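Fleltbridge Sectional Sofa with Adjustable Headrests

Home / Living Room / Sofas and Sectionals / Fleltbridge

Colour shown: Oat
Also available in: Slate, Rust, Deep Olive

We've carried the Fleltbridge since last July and it has quickly become the sofa people walk across the shop floor to sit on. It's a big, generous, put-your-feet-up sort of sectional, with a long seat you can stretch right out on and headrests that fold up when you want them and tuck down when you don't. I had one at home for a few weeks before we agreed to stock it (I do that with every sofa if I can get away with it) and it was hard to send back!

The look is button tufted, but softly. A lot of tufted sofas are so tight and formal that you feel you ought to be wearing good shoes. On the Fleltbridge the buttons pull the fabric in gently, the cushions stay plump around them, and the armrests are wide, padded and flat on top. A favourite spot for a paperback, or for a cat.

The headrests

Each back section has its own headrest on a ratchet hinge. Lift it and it clicks up through the positions; bring it all the way forward, then let it drop, and it resets to the lowest one. You can have one up and the one beside it down, so a tall person and a short person can watch the same film in comfort. Please don't lift or drag the sofa by the headrests. The hinges are strong but they weren't built for that.

If you're putting the sofa against a wall, leave a small gap behind it. With the headrests folded over the back they need a bit of room, and pale paint will scuff if they rub.

The seats

Foam core with a fibre wrap, on sprung bases. It's medium-soft. You sink a little and then you stop, and getting up again isn't a project. The foam is at its firmest when it's new and it relaxes over the first couple of months, mostly wherever you sit the most. A dip in your favourite corner is normal, and so is a bit of a fold in the fabric on the broad seats. Smooth it out toward the front with the flat of your hand and swap places now and then — the whole family will complain, but the sofa will wear more evenly.

The fabric

Smooth, closely woven polyester with a warm, creamy cast in the Oat. It looks lighter by a window and more tan under lamps, so do ask for a swatch and leave it in the room for a day. Swatches are free and we post them in a plain envelope.

For everyday care, vacuum with the soft brush, and go around the buttons by hand. Crumbs love a tuft. Blot spills straight away with a clean white cloth, then use lukewarm water and a drop of mild soap. Don't scrub, and don't soak the seams. The covers aren't removable.

Details

Arrangement: chaise end on left or right, choose when ordering
Seat height: 42 cm
Headrests: adjustable, one per back section
Fill: foam core, fibre wrap
Cover: polyester, spot clean only
Boxes: 2 for the smallest arrangement, more for larger ones
Assembly: sections slide together on metal brackets, no tools needed
Warranty: 2 years on the frame and headrest hinges

Getting it home

Delivery takes up to 14 days for anything in stock. Measure your doorway and any tight corner on the stairs before you order, and send us the numbers if you're unsure. Karabo Motaung looks after our deliveries and is very good at working out whether a section will go around a landing. The sections come in separately, so apartments are usually fine.

What goes with it

A small round side table works beautifully at the arm end. The Korkar table is the one we use most, as it's light enough to pull closer with one hand. If you'd like something with a shelf underneath for magazines and remotes, look at the Brasby. For a rug, go larger than you think you need, and let the front of the sofa sit on it. The Oravec flatweave in charcoal is lovely under the Oat.

From a customer

"We went back and forth on the light colour with two kids in the house and I'm so glad we didn't chicken out. It makes our dark living room feel twice the size. The long end is mine after eight o'clock and everybody knows it. One star off the delivery only for the amount of cardboard." — Indira Thomas

Questions about this sofa? Send us a note through the contact page or come in and try it. The floor model is near the back, past the dining tables, and you're welcome to bring a book.
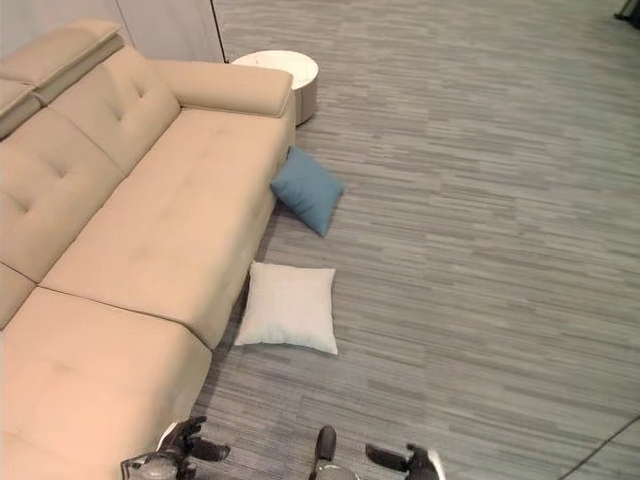

Fabric swatches for all four colours can go in the same envelope, so ask for the lot if you can't decide between the Rust and the Olive. Page last updated April 4, 2025.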